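Home | Features | Materials | Workshop | Back Issues

Counter Depth and the Long Seam
By Ayten Akbulut
March

Most complaints about stone counters concern the surface. Fabricators get more calls about the seam. Sándor Hegyi, who has cut and set counters at Devis for most of his working life, keeps a drawer of failed joint samples, and few of them broke in the stone itself. The adhesive let go, or the cabinet under one side settled and the other side stayed put.

A marble slab 2 centimeters thick weighs close to 54 kilograms per square meter. A long run with an overhang puts that load on cabinet sides that were often leveled with shims and never checked again. Hegyi measures the cabinets with a straightedge before templating and again on the day of delivery. If the high and low points differ by more than 2 millimeters, he sends the installer back.

Seam placement is decided at the template stage. The usual choice is the sink cutout, where the joint is short. It is also where water collects and where the stone is narrowest, front and back. Ngan-ling Lui, an estimator at Quiambao, prefers to move the joint to a full-depth section over a cabinet wall, even when the client objects to the look. Her shop charges 700 dollars to cut out and reset a seam, and the work takes most of a day.

Temperature matters more than most homeowners expect. Polyester adhesive sets fast in a warm kitchen and slowly in an unheated one. Lui asks for the room to be held at 68 degrees overnight before setting and kept there until the clamps come off. Epoxy is slower but tolerates damp stone better.

Sealing does nothing for the joint. A penetrating sealer slows staining in the stone on either side, and acid will still etch polished marble through it. Lemon juice and vinegar should be wiped up at once. For daily cleaning, both shops recommend a neutral soap, warm water and a soft cloth.

Contact the editors | Copyright Sarnalitz Magazine | Back to top 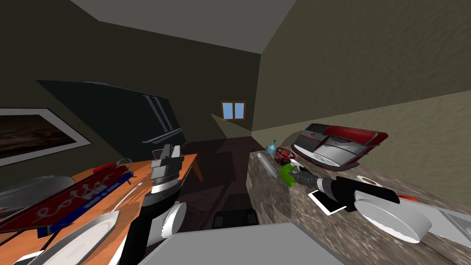 Page last changed: March, 4:10 p.m.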